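Tanui Staff Wellbeing Group
Minutes of the March meeting, Sorkbridge office

In the chair: Aisyah Teoh
Minutes: Emmanuel Sang
Also present: staff from accounts, the service desk, field support, and people and culture, with the Koltel team joining by phone for the item on shared on-call
Apologies: the warehouse team, who had a stocktake on and sent their notes ahead by email (thank you, they were very useful and are worked in below)

1. Welcome and last meeting

Aisyah opened at 12.30 pm and thanked everyone for giving up part of a lunch break to talk about lunch breaks, a point which the service desk had already made in writing. It was agreed on the spot that from now on the group will meet at 2 pm, in paid time, so that people can eat first and come along with a clear head. Aisyah will square this with the team leaders.

The minutes of the last meeting were accepted with one change. Under "Gratitude board" I had written that accounts wanted it taken down. What accounts had said was that they wanted it moved away from the photocopier, where people felt they were being watched while they wrote on it. My apologies to accounts, and I am glad we could clear that up in good humour.

2. After-hours messages

This took up the larger part of the meeting and I think most of us were pleased to give it the time. The short staff survey that went round after the summer holidays had 87 replies, and the question that drew the longest written answers was the one about work messages in the evening. Thirteen people said they look at their phone for work after they have gone to bed. Aisyah read several of the comments aloud with the names taken off. One person wrote that they'd answered a roster question while their daughter was blowing out her birthday candles, and that they had not been asked to, they had simply got into the way of it.

There was a kind and thoughtful discussion after that. Field support said that for them a message at seven at night is often a real favour, as it saves a wasted drive in the morning, and they would be sorry to see a flat ban. The service desk felt that the trouble lies in not knowing which messages can wait. People and culture pointed out that several managers like to clear their email once their children are asleep, and that this is their own flexibility and we should be careful about taking it away from them in the name of helping everyone else.
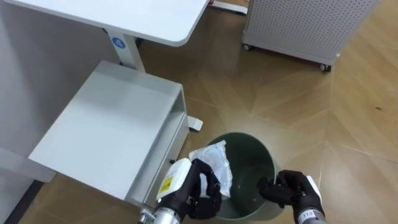
After going round it a few times, the group settled on a trial for one quarter, on these lines:

- Anything sent after 6 pm starts with either "tomorrow" or "tonight" in the subject line. If it says neither, it is taken to mean tomorrow.
- A "tonight" message is a phone call as well. If it isn't worth a call, it is a "tomorrow".
- Managers who write in the evening use the delayed send in Girkix, so the message lands at the start of the next working day.
- Roster swaps stay outside the trial for field support, who will keep their own group chat going as they do now.

Emmanuel asked whether we ought to write down what happens if somebody forgets. The feeling in the room was that a friendly reminder would do, and that we are trying to build a habit here and don't want to be handing out black marks. Accounts asked that the reminder come from a colleague and not be copied to the whole team. Agreed.

Action: Emmanuel to draft a half-page guide and send it round for comment. Aisyah to talk it through with the managers at their own meeting before it goes any wider.

3. Shared on-call with Koltel

The Koltel team joined us by phone for this one, with a rather crackly line to begin with, and we thank them for ringing back. As most will know, Koltel's people share the weekend on-call with ours, and the two rosters don't always speak to each other. A person can finish a weekend of calls and be down for the early start straight after.

Koltel told us that they moved to a late start following an on-call weekend a while back and have had no complaints about it, though they did find that people came in early regardless for the first month or so out of a sort of guilt. Their team leader had to go round and tell people quite firmly to have a sleep-in. There was a good deal of laughter on our end because I think we could all name someone who would do exactly the same.

The group would like to see the same late start at Sorkbridge. People and culture will need to check how it sits with the award and with the hours already banked, and asked for some patience on that. Field support asked that the late start be put into the roster beforehand, so that nobody has to ask for it when they are tired, and this was warmly supported by all.

Action: people and culture to report back at the next meeting.

4. Lunch and proper breaks

The warehouse notes came in here. They take their break together at a set time and say it works well for them, and that new starters settle in faster for having someone to sit with. The office is a different story. Quite a few of us eat at our desks with one hand on the mouse, and Aisyah confessed to being among the worst for it.

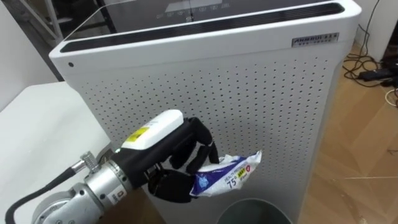 Several ideas were put forward. A walking group at lunch was popular, and accounts have kindly offered to get it started with a loop down to the river and back, at a gentle pace, with no sign-up sheet and no step counting. The service desk suggested a shared calendar block across the whole office so that meetings can't be dropped into the middle of the day. There was some worry that this would squeeze meetings into the late afternoon, when parents are trying to get away for school pick-up. We left it that each team will try its own block, at whatever time suits, and compare notes.

There was also a request for a quiet place to sit for people who find the lunch room too noisy, or who would just like to read a book and not be asked what the book is. Everybody recognised the feeling. The small meeting room is hardly ever booked over lunch and we will ask if it can be kept free.

Action: accounts to send out the first walk. Aisyah to ask about the small meeting room.

5. Quote of the week

I had hoped this would be a short item. The weekly quote on the front page of the staff newsletter has had mixed reviews in the survey. Some people look forward to it and one has been copying them into a notebook. Others find them a bit rich, particularly the one about rest being a choice, which went out in the same week as the end-of-month close.

Aisyah said she took this on the chin, as she had picked that one herself. She also spoke very nicely about why she likes a good saying, that her grandmother kept a few written on the inside of the pantry door and that she still hears them in her head on a hard day. After that I don't think anyone had the heart to drop the quotes altogether, and I was glad of it.

The group agreed to ask staff to send in their own. It might be something a parent or a coach or an old boss used to say, with a line or two about where it came from. If nothing comes in for a given week, the space will go to a reader's recipe or a photo of somebody's dog. The warehouse have already put forward three dogs.

Action: Emmanuel to put a call for sayings in the next newsletter.

6. Leave balances

People and culture gave a brief update. There are still staff with a good deal of annual leave owing, and the reason given most often is that the work just waits for them and is twice as high when they get back. It was felt that a proper handover would do more good than another reminder email. Field support have a one-page handover sheet that they are happy to share, with a column for "this can wait until I'm back", and a few people asked for a copy before the meeting had even finished.

Emmanuel raised the matter of people checking in while they are away. It was suggested that the person covering should be named in the out-of-office message, with their permission, so that there is somebody to ring who is not sitting on a beach. Agreed as good practice, and to be looked at again once we see how the after-hours trial goes.

Action: field support to put the handover sheet in the shared folder.

7. Any other business

The service desk asked if the wellbeing morning in spring could be held a little later in the day, as the last one clashed with their busiest hour and they only got the leftover muffins. Noted with sympathy.

Accounts thanked whoever left the card and the lemon slice for the colleague who has just come back from caring for her mum. She was very touched and asked that it be passed on.

People and culture reminded us that the confidential counselling line is open to family members as well as staff. The number is on the back of the staff card. Please mention it in your teams, as a few of the survey answers suggested that people think it is only for emergencies.

Aisyah thanked everyone for being so open and closed the meeting at 1.40 pm. The next meeting will be at the new time of 2 pm, and the warehouse will be asked to choose a day that keeps clear of stocktake.

Minutes taken by Emmanuel Sang. Please let me know of any corrections, and I will try to keep the photocopier out of it.

13 shares
2 comments

Related
Saying no to a meeting, kindly
Staff survey: what you told us
Going part-time after parental leave: three Tanui stories
How to write a handover you can walk away from
Lunch break walks near the Sorkbridge office

Contact the Wellbeing Group | Copyright Tanui | Back to top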